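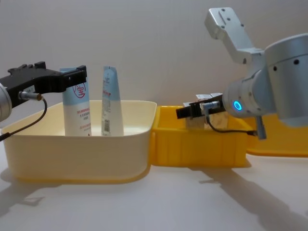 左侧夹爪伸至米色塑料盆内一支软管的上部，右侧夹爪探入相邻的黄色容器。

Stelar称每项任务30条示范即可教会双臂分拣，成功率82%，关键对照尚未公布

8/6/23 斯库拉赫（Skurach）讯

机器人软件公司Stelar日前公开了一份技术报告，介绍一种名为Kingi的示范筛选方法。报告称，用这种方法处理过的遥操作数据训练双臂策略，每项任务只需30条示范，就能在桌面分拣测试中取得82%的成功率。公司在随报告发布的说明里把它称作“数据效率上的一次跨越”。从目前能读到的材料看，这个说法下得早了。

先说方法本身。遥操作录下来的示范里，总有一部分时间操作者在犹豫：夹爪停在物体上方，往左挪一点，又挪回来，或者两只手臂互相等待。模仿学习的策略会把这些动作一并学进去，部署之后就容易在同样的位置卡住，反复微调而不下手。从事这一行的人大多见过这种毛病，常见的处理办法是按速度设一个阈值，把近乎静止的片段剪掉。

Kingi的做法更细一些。它先用全部示范训练一个较小的预测模型，再让这个模型回头给每条示范逐段打分，看操作者接下来的动作有多难预测。分数高的片段被认为是犹豫或纠错，训练正式策略时降低其权重；分数低的片段照常使用。两只手臂分别打分，然后再合并，这样当一只手臂确实需要等待另一只时，等待的那一段不至于被误删。报告用了相当长的篇幅解释合并规则，这也是全文写得最清楚的部分。

思路是合理的，也不算新。给示范加权、用预测误差找出质量差的数据，此前都有人做过。Stelar的贡献主要在于把它用到双臂上，并且给出了一套不用人工标注的合并办法。如果报告只讲到这里，它会是一份扎实而不太引人注意的工程记录。

争议出在数字上。

82%这个成绩来自一套叫Sargate的测试流程。Sargate是Stelar自己编写的，规定了物体的种类、初始摆放的范围、判定成功的标准和每轮的时间上限。到目前为止，没有第二家机构公布过在Sargate上的结果。用自己出的卷子考自己的学生，在这个领域并不罕见，单凭这一点也不能说结果不可信，但读者无从判断这份卷子有多难。82%放在一套人人都能拿高分的测试里，和放在一套普遍只能做对一半的测试里，含义完全不同。

更值得留意的是判定标准里的一条附注。按照Sargate的规定，每次抓取失败后允许重试2次，只要其中一次完成，整轮就记为成功。报告正文中的82%是计入重试之后的数字。不计重试的首次成功率没有出现在正文里，也没有出现在附录的表格里。对一种以“减少犹豫”为卖点的方法来说，首次成功率恰恰是最该公布的一项。策略若是果断下手、抓空、再来一次，流程上看起来很利落，可这跟一次抓稳是两回事。

Stelar在说明中解释，计入重试更接近实际使用的情况，因为现场的机器也会重试。这话有道理，可现场也会计较时间。报告给出了成功率，没有给出完成一轮所用的时间分布，只提到所有成功的轮次都在时间上限之内。上限定得宽，这句话就等于没说。

测试物品也有讨论的余地。报告列出了19种物品，以小件日用包装为主，包括软管和小纸盒。这类东西选得不坏：软管受力会变形，纸盒捏重了会瘪，都比硬塑料积木更像真实货品。不过从公开的画面看，软管是尾端朝上立着放的，纸盒也是竖着立在黄色容器里，上沿高出容器口。平行夹爪对付这种摆法比较顺手，两指从上方下去，就能夹住露出来的那一截。同一支软管若是平躺在盆底，或者压在别的东西下面，难度会上一个台阶。

报告里关于初始摆放的说法是“在规定范围内随机”。范围有多大，文中给了平面位置的图示，朝向则一笔带过。附录里的示例没有一张显示物品倒放。这不等于测试里从来没有倒放的情形，只是看报告的人确认不了。

背景同样干净。白色桌面，素色墙面，光线均匀，容器颜色鲜明。作为验证方法的实验条件，这样布置无可厚非，控制变量本来就该如此。问题在于说明文字里的用词。其中一段写到该方法“已具备进入仓储与零售补货环节的条件”，而报告里找不到任何一项在仓储或零售环境中做的测试，也没有更换光照、更换桌面或更换容器的对比。从一张桌子到一条补货线，中间隔着的正是这些东西。 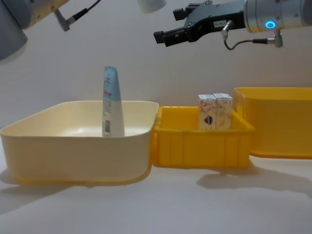
Kingi能减少采集示范所需的人工吗？

目前的材料还答不了这个问题。Kingi只在数据录完之后起作用，它给已有的示范片段重新分配权重，不改变录制过程。报告中的30条是每项任务用于训练的条数，至于为了得到这30条，操作者前后一共录了多少、弃用了多少，文中没有交代。

这一点牵涉到整份报告最核心的主张。所谓数据效率，通常指的是用更少的示范达到同样的效果。要证明它，至少要有一条曲线，横轴是示范条数，纵轴是成功率，使用该方法和不使用该方法各画一条。Stelar给出的是一个点。在这个点上，Kingi高于不加权的基线，报告用柱状图作了展示，差距看上去不小，但柱子上没有标出误差范围，正文也没有说明重复训练了几次。模仿学习的结果受随机种子影响很大，同一份数据、同一套代码，换一个种子，成功率就可能明显起落。只训练一次得到的差距，不好说有多少该归功于方法。

基线的选择也偏弱。报告比较的对象是完全不加处理的示范，外加一个随机删减片段的版本。前面提到的按速度剪掉静止片段，是多数实验室的默认做法，写起来用不了几行代码，报告却没有拿来比。假如简单的速度阈值已经能拿回大部分好处，那么训练一个额外的预测模型、再跑一遍打分和合并，就要另外找理由了。报告里有一句话说速度阈值“不适用于双臂协同任务”，后面没有跟实验，也没有跟引用。

说到协同，还有一个概念需要厘清。报告把测试任务统称为“双臂任务”，可其中不少任务只是两只手臂各管一边：一只负责这个容器，另一只负责那个容器，彼此很少需要配合。真正的协同，例如一只手臂扶住容器、另一只往里放，或者在空中把物品从一只夹爪交到另一只，在任务清单里只占一小部分。Kingi的合并规则正是为协同而设计的，检验它也应当主要靠这一类任务。报告却把所有任务合在一起算了一个总成绩，没有把需要配合的那部分单独列出。总成绩高，完全可能是各干各的任务拉上去的。

方法内部还有一处隐忧，报告自己也承认了，放在讨论一节的末尾。难预测的动作未必都是坏动作。操作者遇到少见的情况，比如软管在夹爪里滑了一下，他及时调整手腕把它救了回来，这样的片段在预测模型看来同样“意外”，同样会被降低权重。可是纠错片段往往是示范里最有价值的部分，策略能否从小失误里恢复，很大程度上取决于有没有学过这类动作。把它们和犹豫混在一起压低，得到的策略可能在顺利时更利落，出了岔子之后反而更无措。报告称在测试中“没有观察到明显的恢复能力下降”，没有附上衡量办法。再联想到成绩是计入重试的，这句话就更难评估：在重试时从头再抓一次，和中途把快要滑掉的东西稳住，是两种能力，Sargate的计分方式分不开它们。

也有做得好的地方，应当记上。报告公开了打分模型的结构和主要的训练参数，合并规则写得可以照着实现。失败案例单列了一节，配有说明，其中包括夹爪碰倒相邻物品、两指没有对正就合拢等情形，没有只挑好看的放。物品清单完整，大多是容易买到的包装品，想复现的人不必去定做道具。相比一些只发一段视频、连任务定义都含糊的发布，这份材料已经算得上坦率。

遗憾的是最要紧的两样东西还没有放出来。一是原始示范数据，二是逐轮的测试记录。Stelar表示数据将在11月与Sargate的评测代码一同公开，届时外部团队可以自行计算首次成功率，也可以补上速度阈值的对照。公司没有说明公开的数据是否包括弃用的示范。如果只放出筛过的那一部分，关于采集成本的疑问仍旧解不开。

对正在考虑采用类似做法的团队来说，眼下没有必要改动自己的流程。给示范加权的代价不高，有兴趣的可以先在手头的数据上试，顺便把速度阈值作为对照一起跑，多换几个随机种子，并且把首次成功和重试后成功分开记。这些都不依赖Stelar放出的任何东西，得到的答案对自己的任务也更有参考价值。至于采购决定，现有的结果支撑不了。

Stelar没有公布Kingi的商用时间表。报告末尾写明，下一阶段的实验会加入平躺和相互堆叠的物品，地点仍在公司设于Skurach的实验室，测试流程仍沿用Sargate，重试规则是否调整没有提及。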